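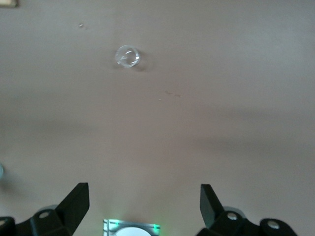

Wrist view, gripper open, clear piece on the table.

Slide 3. Open day at Jadbridge, January.

Start with the view from the wrist. Give them a moment to find the clear piece, up past the fingers. Point out the bright rim and the soft shadow next to it.

Clear parts are hard for the camera. The table color comes right through.

Rosário Figueiredo ran the demo for us. 2 sessions, 57 visitors signed in. Most questions were about grip force and what happens on a miss. Take those at the end.

Mention the Allen cell next door, then go to the Plilta slide. Skip the cost table if we're past 3:20.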